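Speaker notes
Running a clothing swap in a small town
Beatrice Mfaume, Hulorside Library
Tuesday session, 4 p.m., Room 2

Slide 1. Title

Wait for people to sit. Say name, say library. Handouts are by the door and there are more in the box under the table. Questions at the end, but if someone can't hear me they should wave.

Slide 2. Who we are

Hulorside is a two-room branch library. We share a parking lot with the post office. The swap runs twice a year, in January and again in late summer before school starts. It began in the children's room and moved to the big room the second time.

We did not invent this. Ciddale had a swap going before ours and I went to it as a customer. I came home with two coats. Say thank you to the Ciddale people if they are in the room.

Slide 3. What a swap is

Keep this short. People bring clean clothes they don't want. Other people take them. No money changes hands and we don't keep track of who brought how much.

Some swaps use tickets, one ticket per item in, one item out. We tried that the first time. The line to get tickets went out the door, and the people who most needed clothes had the fewest to bring. We dropped tickets the next time and have not gone back. If your group wants tickets, Ciddale still uses them and can tell you how to make it work. Their ticket is half an index card with a stamp on it.

Slide 4. Numbers from the last one

80 people through the door. 70 bags brought in. 26 bags left over at the end of the day, which went to the Bickerstaff thrift store the next morning.

Pause here. Someone will ask how we counted people. One person at the door with a clicker. Kids in strollers were not counted.

Slide 5. Drop-off

Drop-off is the part that goes wrong. Spend time on this slide.

We take bags for the four days before the swap, during library hours, at the back door. We do not take bags on the day. The first year we did, and the sorters were still opening bags at closing time with customers standing over them.

What we ask for: washed, dry, no big stains, zippers that zip. We print that on the flyer. We also print what we don't take: underwear, swimsuits, single shoes, pillows. You will get pillows anyway. Have a plan for the pillows.

Look in each bag before the person leaves. It feels rude the first few times. Say "let me just check these are for the swap" and open it. We have handed back somebody's dry cleaning and a bag of library books.

Slide 6. Sorting

Sort by size first, then by kind. We did it the other way for two swaps and parents hated it. A parent with a six-year-old wants one table with everything that fits a six-year-old.

Adult sizes are harder. Labels lie, or they have been cut out. For tops we go by the label if there is one and hold it up against a sample shirt if there isn't. We have a small, a medium and a large taped to the wall. For pants we measure the waist flat and write it on masking tape. Use masking tape. Do not use the clear kind on knits.

T-shirts will be your biggest pile. Ours always is. Team shirts, fun-run shirts, shirts from a bank that closed. Put out the good ones and hold the rest in a bin under the table. If you put out all of them, people see a heap and walk past it.

Plain dark shirts and shirts with a short word or two on them go first. Shirts with a lot of names on the back go last, or never. 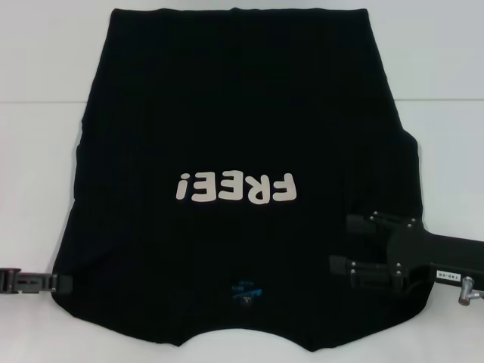 Black T-shirt, "FREE!" print, on the white table.

Lay a shirt out flat before you decide on it. On a hanger you miss the thin spots under the arms and the pulled hems. Both sides, then fold it in thirds with the print facing up so people can see what it is without unfolding it. They will unfold it anyway. Assign one person to do nothing but refold.

Slide 7. Tables and racks

Go through the floor plan on the handout, page 2. Kids along the window wall, adults in the middle, coats by the exit. Coats near the exit because they are bulky and people want to pick those up last.

Racks: we borrow two from Bickerstaff. They are heavy and one has a bad wheel. If you have to choose between more racks and more tables, get tables. Racks tip when the clothes are all on one side.

Leave room for a stroller to turn around. Measure with a real stroller. We thought we had enough space and we did not.

Mirrors. You need at least one full-length mirror. We have no changing room, so people try coats and sweaters on over what they are wearing. The flyer says to wear something thin.

Slide 8. The day

Doors at 10. Setup crew at 8. We need six people in the morning and four after lunch.

First half hour is the rush. Resellers come early. This will come up in questions so deal with it now. Our rule is one large bag per person until noon, then as much as you like. It is on the flyer and on the door. We don't ask anyone what they plan to do with the clothes. I know other libraries feel differently and that is fine.

After noon it gets quiet. This is when the older folks come, and when people sit and talk. Put out chairs. Put out coffee if your building allows it, away from the clothes.

Restock from the bins every half hour. Set a timer on a phone, or it gets forgotten.

Slide 9. Money

It costs us very little. Flyers, tape, trash bags, coffee. The room is ours. If you have to rent a room your costs will look different, and you should ask a church or a school before you pay for anything.

People will try to give you money at the door. Decide ahead of time whether you take it. We point them to the Friends of the Library jar at the front desk and leave it there.

Slide 10. Leftovers

Call the thrift store before the swap, not after. Bickerstaff takes clean clothes in tied bags, no more than a carload at a time. They will not take anything torn. Torn cotton we cut up for rags, and the garage across the road takes those.

Don't store leftovers for the next swap. We did it once. They filled the supply closet and smelled like the supply closet by summer.

Slide 11. What I would do differently

Start smaller. If I did it over I would run kids' clothes only the first time. Fewer sizes, smaller pieces, and the families already come in for story hour.

Get the word out in more than one place. The flyer at the grocery store brought in more people than our web page did. Ask at the door how they heard.

Make signs bigger. Ours were on letter paper and could not be read from across the room.

Slide 12. Questions

Likely ones: bedbugs (bags stay tied until sorting, we check seams, we have not had a problem), insurance (ask your own town office, I can't answer for yours), shoes (pairs only, tied together by the laces).

Contact is on the back of the handout. If time is short, skip slide 9 and go straight to 10.

Pick up the clicker and the sample signs before leaving the room.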